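클레킥 소개

안녕하세요, 클레킥(Clekik)입니다! 저희는 테이블 위 물건들의 자리를 잡아드리는 작은 정리 작업실이에요. 옷장 정리나 이사 정리를 해주는 곳은 많은데, 저는 이상하게 예전부터 테이블에만 마음이 가더라고요. 식탁, 책상, 거실 탁자... 사람이 하루에 제일 많이 손을 뻗는 데가 거기잖아요.

처음엔 저 혼자였어요. 방 한 칸 빌려서 나무 테이블 하나 들여놓고, 집에 있던 바구니랑 파우치를 다 가져와서 이리 놓고 저리 놓고 했죠. 지금은 셋이서 일합니다. 그동안 다녀온 집이 81곳이고요, 올해 안에 100곳을 채우는 게 목표예요.

저희가 제일 자주 받는 질문은 의외로 키친타월이에요. 어디에 둬야 하냐, 꼭 세워야 하냐, 홀더는 뭘 사야 하냐. 제 대답은 늘 비슷해요. 물 마시는 자리 가까이에 두시고, 홀더는 바닥이 넓은 걸로 고르세요. 한 손으로 뜯을 때 홀더가 딸려 오면 결국 안 쓰게 되거든요(저희 집 서랍에 그렇게 은퇴한 홀더가 몇 개나 있는지 몰라요).

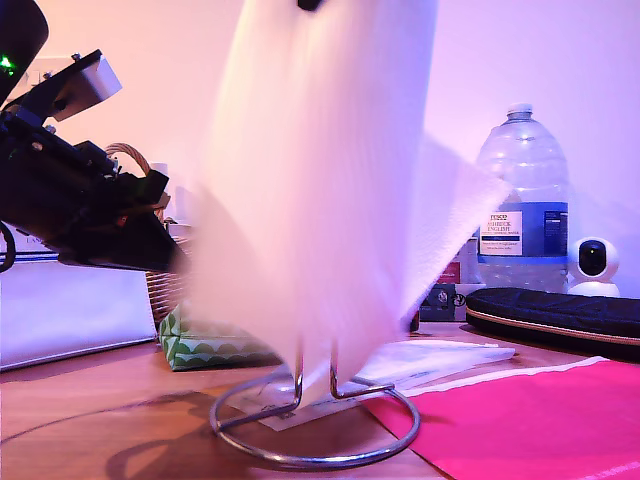

작업실 테이블에서. 키친타월과 둥근 받침의 철제 홀더, 뒤쪽은 바구니와 생수병.

바구니 얘기도 안 할 수가 없네요. 저는 손잡이 달린 바구니를 정말 좋아해요! 밥 먹을 때 통째로 들어서 옮기면 테이블이 금방 비니까요. 뚜껑 있는 상자도 써봤는데, 뚜껑 위에 뭘 자꾸 올려놓게 돼서 저한테는 안 맞았어요. 물론 고객님이 상자파라면 상자로 갑니다. 취향은 안 건드려요.

수업도 합니다. 이름은 '후솔라리(Husolari) 테이블반'이고 한 반 정원은 16명이에요. 더 받아달라는 분들도 계신데, 다 같이 물건을 펼쳐놓고 하는 수업이라 그 이상은 자리가 안 나와요. 매년 4월에 새 반을 열고, 오전 10시에 시작해서 점심 전에 끝납니다. 준비물은 평소 테이블에 올라와 있는 물건 그대로! 예쁜 것만 골라 오지 마시고요, 마시던 음료수며 화장품 파우치며 다 담아 오시면 됩니다.

수업에서는 먼저 가져온 걸 전부 꺼내놓고, 매일 쓰는 것과 그냥 얹혀 있던 것을 나눠요. 여기서 제일 오래 걸려요. 특히 파우치 안에서 또 파우치가 나오는 분들, 저도 그랬으니까 괜찮습니다.
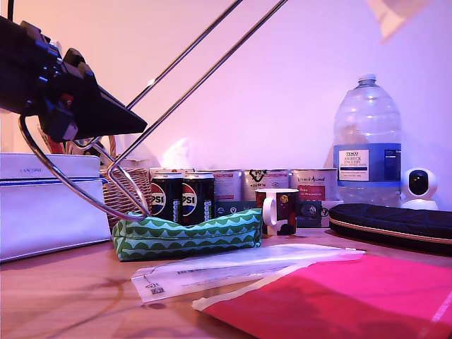

그다음은 키 순서예요. 캔이나 병처럼 키 큰 건 뒤로 보내고, 납작한 파우치는 앞에 눕혀두는 게 기본인데, 해보시면 손이 훨씬 편해요. 천 파우치는 무늬가 있는 걸 권해드려요. 밝은 나무 테이블에서는 무늬가 있어야 눈에 확 들어오고, 찾느라 이것저것 들춰보는 일이 줄어요. 지퍼 달린 단단한 케이스는 바구니 옆에 붙여두면 잘 안 밀리고요.

방문 정리는 두 가지입니다. '발너(Wallner)'는 테이블 하나만 보는 짧은 코스, '파르나리(Farnari)'는 식탁과 책상에 그 주변 선반까지 같이 보는 코스예요. 어느 쪽이든 새 물건을 사시라고 먼저 권하지는 않아요. 일단 집에 있는 걸로 해보고, 그래도 뭐가 모자라면 그때 같이 고릅니다.

정리가 끝나면 3주 뒤에 제가 한 번 더 연락을 드려요. 그때쯤이면 어떤 물건이 자꾸 제자리를 벗어나는지 티가 나거든요. 사진 한 장만 보내주시면 어디를 손볼지 답장드릴게요. 치우고 찍으시면 안 돼요, 꼭 있는 그대로요!

상담 신청은 문의 게시판에 남겨주세요. 테이블 크기랑 같이 쓰는 식구 수를 적어주시면 얘기가 훨씬 빨라집니다.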